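I moved to Skastbridge with one suitcase and a very good certificate in English. I want to write a few posts on how little the certificate helped me, and what helped instead. It will be a long thread, sorry. Get a coffee.

1/ My certificate says "advanced." In my first week, the man in the hardware store asked me "You all set?" and I said "Set of what?" He laughed, kindly. I went home without the light bulbs.

2/ In school we learned English from texts. The texts were on the environment, on famous inventors, on whether young people watch too much TV. I could discuss the ozone layer. I could not say that my sink was clogged.

3/ I did not know the word "clogged." I told the landlord that the water "does not want to leave." He understood and he came the same day, so maybe this is also English.

4/ After this I started a list. Every evening I wrote down the things I had wanted to say during the day and could not. Only these. No words from books, no words from apps.

5/ The first page of the list, for anybody who is curious:
clogged
lint
to chip (a cup)
receipt (I knew it, but I said the P)
the thing on the end of a shoelace
drizzle
to be out of something
lukewarm

6/ The thing on the end of a shoelace is an "aglet." I learned it with great effort and then found that my neighbors do not know it either. They also say "the thing on the end of the shoelace." I felt much better.

7/ After one year I counted the list, because I like to count. It had 3,738 entries. Many are there twice, and 211 of them are only prepositions. On the bus, in the car. At the corner, in the corner. I still have to stop and think before a corner.

8/ Now to the part I wanted to write about from the beginning, which is small children.

9/ My sister-in-law has a daughter who was two when I came. I looked after her on Monday afternoons. Her English was worse than mine for maybe four months. Then it was better than mine, and it has stayed better.

10/ I watched how she did it, and I was a bit jealous. She never asked what a word means. She held a thing up, somebody said its name, she said it back wrong, somebody said it again. Then she put the thing down and took the next one.

11/ So I did it too. I sat on the floor with her and I held things up. An adult who asks "what is this called?" in a store gets a strange look. An adult who plays with a child can ask it all afternoon.

12/ From her I have: whisk, spatula, colander, ladle, bib, snap (on clothes), sippy cup, burp cloth, and all the farm animals including their babies. I had never needed "foal" before. I have not needed it after. But I have it.
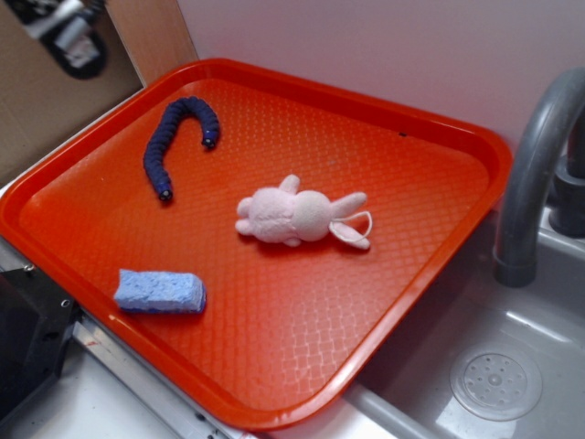
Navy caterpillar on the orange tray. In my list: "caterpillar," "bumpy," "rim."

13/ "Caterpillar" took me a long time. In my language the word is short. In English it is four pieces, and I always put the weight on the wrong one. She said it as "callapitter" and we were both happy with this for a while.

14/ "Bumpy" is one of my favorite words now. A road can be bumpy, a toy can be bumpy, a flight, a first year in a new country. In school they would have given me "uneven," and it is correct, and I have not once heard it from a person who was hungry or tired.

15/ I think this is a good test for a word, by the way. Would a hungry and tired person say it? If yes, learn it this week. If no, it can wait.

16/ Some words that pass the test: stuck, mess, crumbs, sticky, soggy, wobbly, leftovers, nap, enough.

17/ Some words I learned for the exam that do not pass: furthermore, detrimental, to commence, a plethora. I used "plethora" once at a dinner in Varkley, about potatoes. There was a short silence.

18/ The second thing that helped was to talk about what I am doing while I am doing it. Quietly, alone, in the kitchen. "I am rinsing the rice. I am looking for the lid. The lid does not fit. Where is the other lid." If you live with other people, warn them.

19/ It sounds silly, but it finds the holes very fast. The first evening I had to stop after every sentence. I did not have the verb for what you do to garlic with the flat side of a knife. (Smash, or crush. I asked three people and they did not agree.)

20/ I gave it 30 minutes a day, while I cooked. I was cooking anyway.

21/ The third thing is small words that stand behind verbs. Put off, put up, put up with, put out, put away, put down. My textbook had them in a table at the end, in gray, as if it was ashamed of them. I think they are half of the language.

22/ Children get these from orders. "Put it down. Put it back. Put it away." I wrote down every order that the two-year-old got in one afternoon and it was the best grammar lesson I ever had. Down is here, back is where it was, away is where I don't see it anymore.

23/ The fourth thing is names. I mean names of places. I was afraid of Hisine for months, because I did not know if it rhymes with "machine" or with "nine," and I had to change buses there. I used to show the driver my phone. (It rhymes with "machine." People from the north side say it a third way, and I leave that to them.)

24/ Then there is Shim, the street where I live. Only Shim. Not Shim Street, not Shim Road. Each time I give my address, they wait for the rest. I have learned to say "just Shim," and this "just" took me a year to find. Before, I said "Shim and nothing," and I got some letters addressed like that.

25/ I kept one of the envelopes.

26/ What did not help me, but maybe it helps you: movies with subtitles. I read the subtitles. I read very well already, this was never the problem. After the movie I knew the story and not one new word.

27/ The radio was better, but only the local station, and only the calls about lost dogs and school closings. The same things come again every day with little changes. "Brown with a white patch, answers to," and so on. I love "answers to."

28/ Somebody always asks about the accent. I have one, I will keep it. I worked on three sounds only, the ones where people really misunderstood me — the two vowels in "sheet" and "beach" for reasons you can guess, and the W. The rest can stay as it is.

29/ The niece is in school now and she corrects me. Last month I said "I have cold" and she said "you have A cold or you ARE cold?" It is a very good question. I had both.

30/ This March I took out the old list to copy it into a new notebook, and I could cross out most of the first pages. But the prepositions I copied again, all of them.

31/ If you are in your first year somewhere: start with the things in your kitchen and the things on your floor. Learn what they are called, and what is wrong with them when they break. The ozone layer can come later.

32/ A few people asked if I will share the list. It is on paper and the handwriting is bad, and a lot of it is in my own language with arrows. I can type the kitchen pages if there is interest. It will need some weeks.

33/ Added, as I got three messages on it: yes, "snap" is the little metal button on baby clothes. No, I do not know what they say in Britain. Please tell me, I will write it down.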